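Home
News
Community
What's On
Contact

Foam letters and a blue plate: Skotlow's early reading table gets a permanent home

Families in Skotlow will be able to drop in for letter play four mornings a week from June, after the weekly early reading table at the McKinnon Hall was given its own room.

The sessions are for children under five and the adults who look after them. Until now they have been held in a corner of the main hall, where tables had to be cleared by 11am to make way for the lunch club. The new space is the former cloakroom at the side entrance, which has been repainted and fitted with low tables and a sink.

Danai Ververidis, who started the sessions and still runs most of them, said the extra time would make the biggest difference.

"In the old slot you would just get a child interested and then we had to pack up," she said. "Some of them need twenty minutes of looking before they touch anything."

The activities are simple and use things most people have at home. Foam alphabet letters are sorted, matched and carried from place to place, usually with plates and bowls to put them in. A child might be asked to find the letters of their own name, or only the yellow ones, or to choose a few and say what sound they make. 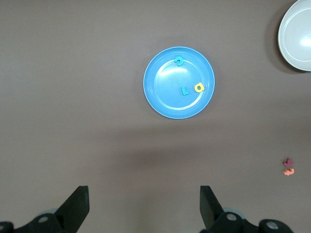 Small groups of letters work better than a full set, according to Ms Ververidis. When the sessions began she tipped the whole alphabet out on the table, and most children either swept it on to the floor or walked away. Now she starts with two or three and adds more when asked.

Lowercase letters are used throughout, to match what children will meet in their first books. Capitals are brought out for the first letter of a name.

Danica Kovačević has been coming with her son since the winter. She said he had not been keen on books but would happily move letters about for most of the morning.

"He calls the l the stick," she said. "He knows what it is, he just prefers stick. We do it at home now as well, on a plate while I'm getting the tea ready."

The room was paid for with a grant of £1,000 from the Jiline Fund, which supports small projects in the villages along the valley, and £70 from a cake sale at the hall. Utel, the hardware shop on the main road, gave the paint. The hall has agreed not to charge rent for the first year.

There are 40 families on the contact list, although not all of them come regularly. The room is too small for everyone at once, and parents are asked to try a different morning if it is full when they arrive. Pushchairs should be left in the porch.

Sessions will run from 9.30am until noon. There is no charge and no need to book. Tea and coffee will be available in the main hall kitchen but hot drinks cannot be taken into the room.

Ms Ververidis is also asking for spare foam or wooden letters, as vowels in particular tend to go missing. Plastic plates and bowls in plain colours would be useful too. Donations can be left in the box inside the side entrance at any time the hall is open.

A shelf of picture books for borrowing will be added later in the summer. Anyone who would like to help at a session can speak to Ms Ververidis on the morning or leave a note at the hall.

Filed under: Community, Families

Previous: Footpath behind the school reopens
Next: Lunch club menu changes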